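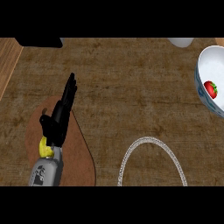 The Pruvulley laboratory opened its doors to the public for one afternoon in July, and more than half of those who came spent their time in the simulation room on the ground floor. Visitors were invited to follow, on a large screen, a simulated robot hand at work among kitchen items on a wooden table. Callum Tunstall, who leads the manipulation group, and Jalen Marchetti, who builds the group's virtual environments, spoke to us once the last party had left.

The open day is in its third year. Mr Tunstall explained that the earlier events had been built around the physical machines, with visitors standing behind a barrier and waiting their turn to see a single movement.

"People were very patient with us," he said. "They would queue for a quarter of an hour, see one grasp, and then have to move along. We felt that they were leaving with a fair idea of what a robot looks like and very little idea of how the work is done. Most of our working day is spent in simulation, so that is what we decided to show."

The programme, known within the laboratory as Lava, concerns the handling of everyday objects by hands with several fingers. The kitchen table is one of 14 settings prepared for it. Mr Marchetti was responsible for the layout of the table and for the objects placed on it, among them a tomato in a blue-patterned white bowl and a cutting board of a reddish-brown colour.

"I am asked every year why it is always food," he said. "A tomato is a good subject. It is round, it rolls, it has a smooth skin, and in a real kitchen you would mind very much if it were squashed. In addition, everyone who walks in knows how they would pick one up. I do not have to explain the task before I explain the difficulty."

The same reasoning lies behind the bowl. An object on open tabletop can be approached from most directions, whereas one that rests against the side of a bowl cannot. The fingers must come in over the rim, and the hand must leave again by the same way without tipping the bowl. Mr Marchetti described this as the point in the demonstration at which visitors tended to go quiet.

We asked whether an audience might feel short-changed by a machine that exists only on a screen. Mr Tunstall accepted that the question was a reasonable one and said that it had been put to him several times in the course of the afternoon.

"A gentleman told me, quite kindly, that he had come to see a robot and had been shown a film of one," he said. "I asked him to stay for the next run, and we moved the bowl a short distance before starting it. The arm took a different path. He could see then that nothing had been recorded in advance. The hand is responding to where things are, and if we put them somewhere else it has to respond to that."

The ability to move things is, in his view, the chief reason for working in this way. Over the spring the group completed 2128 runs on the kitchen table alone, with the position of the objects altered slightly each time. The texture of the wood and the direction of the light can be altered as well. A physical table would have to be reset by hand after every attempt, and the group has only a small staff.

"I did the resetting myself when I first came here," Mr Marchetti said. "I managed 400 in my first month and I can still feel it in my back. You put the lemon down, you step away, the arm moves, you pick the lemon up off the floor. Nowadays I press a key."

He was careful to add that the simulated table does not settle every question. Contact between a fingertip and a soft object remains difficult to reproduce, and a grasp that holds well on the screen may slip when it is tried on the bench. The group keeps a written list of such cases. It stood at 508 entries on the morning of the open day, and a printed copy was left on a side table for visitors to read. Several did so at some length.

"I was in two minds about putting it out," Mr Tunstall said. "It is a list of our disappointments. But a retired schoolteacher sat down with it and came back with better questions than I usually get at a conference. She wanted to know why so many of the entries concerned the thumb. I told her that we should like to know that too."

The thumb is, he went on to say, where the group has placed much of its effort this year. The black hand shown in the demonstration has long fingers which can be held together in a flat bundle, with a shorter digit set apart from them at the side. When the bundle is kept straight it can reach into narrow places, but the hand has then to decide at what moment to open and how far the thumb should travel to meet the rest. If it opens early it may knock the rim of a bowl, and if it opens late it may push the object away.

Younger visitors were given the opportunity to choose where an object should be placed before a run. Mr Marchetti had expected them to make matters easy for the machine, and reported that they had done the reverse.

"Every single one wanted it as far into the corner as it would go," he said. "One girl asked if I could hide the tomato behind something. I could, and I did, and the arm did not get it. She was delighted. I have kept her layout, and we shall be using it."

Visitors who wished to see the physical equipment were taken upstairs in small parties to the Hindel room, where the bench was open for viewing. Mr Tunstall said that he would like the two parts of the visit to be joined more closely next year, so that a layout chosen downstairs could be set out on the bench and attempted there while the same party looked on. The Menon building, to which the laboratory expects to move, has a single large hall that would allow this.

Asked what he hoped people would remember from the afternoon, Mr Tunstall took some time to answer.

"I should like them to notice their own hands a little more," he said. "One visitor wrote in the comments book that she had gone home, taken a tomato out of a bowl and put it back again, and had done this four or five times before her husband asked her what the matter was. She had come back before closing to write it down. I was very pleased with that."

The comments book will remain at the reception desk until the end of the month. Schools that wish to arrange a group visit to the simulation room may do so through the laboratory office, which is open from nine in the morning.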